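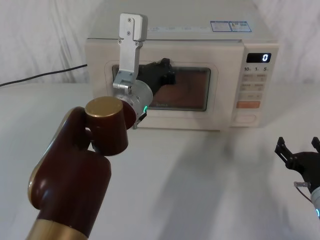 4. Memorial giving and the small event

Most of what is written on charitable giving concerns people who write checks in office buildings. Our interest is in the other kind, where a family loses someone, hires a hall, and hands the takings to a cause the dead person would have liked, or at least would not have argued with. Such evenings are short of paperwork. The organizers we interviewed in Tambunan kept their records on envelopes, in one instance on the back of a hymn sheet, and they could tell us what was raised far more easily than what it had cost to raise it. Costs that nobody had billed for were treated as if they had never happened. A cream-white countertop microwave, lent by a cousin for reheating the pies, has a price, a lifespan and a place on somebody's kitchen counter that stands bare for the night, but its line in the accounts would read exactly as the display reads in Figure 4: a single 0. We found many such zeros. Added together they amounted to a good part of the evening.

Figure 4. Countertop microwave oven, with display and quick-time buttons.

4.1 The Markura supper

The supper at Markura, held in October in memory of a school cook, raised 3,745 in the local currency. This is the figure given to us by Azlan Santoso, who counted it, and by Arif Ismail, who counted it again because he had seen Santoso count things before. They agreed, to the visible disappointment of Ismail. The money was to be split between 2 causes: a hospice in Voststead and the school's own breakfast club. The split was never written down. Everyone we spoke to remembered it as equal, and the hospice's receipt shows that it was not, the breakfast club having received slightly more. When we raised the matter, the family was untroubled. The cook, they said, had views about breakfast.

We had expected that donors would be able to say why they gave. They could say why they came, which turned out to be a separate question with a longer answer. Several came because they had been taught by the deceased's sister. One came because the band was his brother-in-law's and somebody had to. Only a few mentioned the hospice before we did, and those few tended to have sat in it.

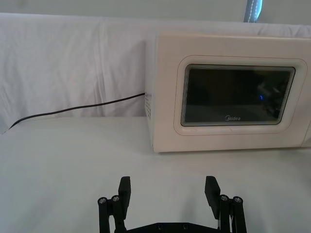

The second difficulty is one of visibility, in the sense used by Kontogiannis in her interviews with event organizers. Donors see the raffle table and the speech. They rarely see the kitchen, and when they do they see the outside of it. One may look at a microwave with a dark window, nearly black and good mainly for reflecting the person looking, and learn very little about who spent the evening filling and emptying it. Our own field notes suffer from the same fault. The first drafts devoted a page to the speeches and a line to the food, although the speeches ended by eight and the food did not. We went back and asked again, this time standing in the kitchen, where the answers were better and considerably less polite.

Two themes came out of these later talks. The first was that kitchen helpers did not think of their work as a gift. They called it helping out, and reserved the word "donation" for cash. Khairul Halim peeled vegetables for an entire afternoon, then put a small banknote in the bucket on his way home so that, as he explained, he would have given something. The second was that helpers kept a very exact account of one another. They knew who had arrived late, who had left before the washing-up, and who had brought a dish and taken it home again still covered. None of this reached the family, and all of it was used in deciding whom to ask next time.

4.2 Interviews and their limits

We carried out 30 interviews, most of them at kitchen tables and one, at the subject's insistence, during a card game. Casimiro Palacios conducted the majority. He is a patient listener and a poor card player, and we believe both qualities helped. The sample leans toward people who like to talk about such events, and away from those who avoid them, whom we met only by reputation. A comparison group from Semaretti was planned, but the supper we meant to attend there was put off after the two halves of the family fell out over the choice of cause.

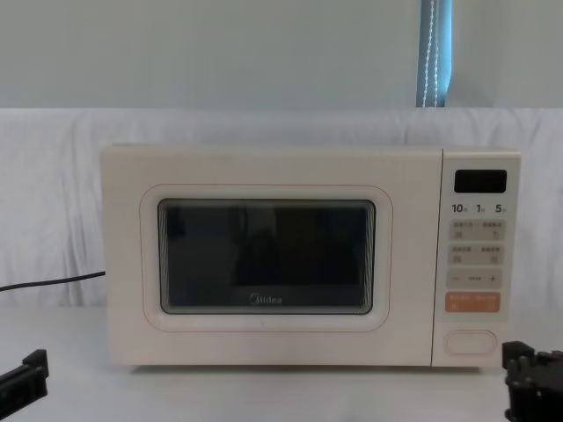 Does a memorial event raise more than a plain appeal for the same cause?

Our material cannot settle this, because hardly any of the families had run a plain appeal to compare it with. Those who had tried both said the event brought in more money and took far more work, and that they would choose the event again.

That last preference deserves attention. A fundraiser judged only by its takings looks like a slow way of collecting money from people who could have mailed it. The families did not judge it that way. They talked about the hall being full, about the cook's old apron hung by the door, and about how long people stayed after the band had packed up. The sum was reported with pride, but usually late in the conversation, and several times only after we had asked. We return to the matter of what is being counted, and by whom, in Section 5, where the raffle is also dealt with.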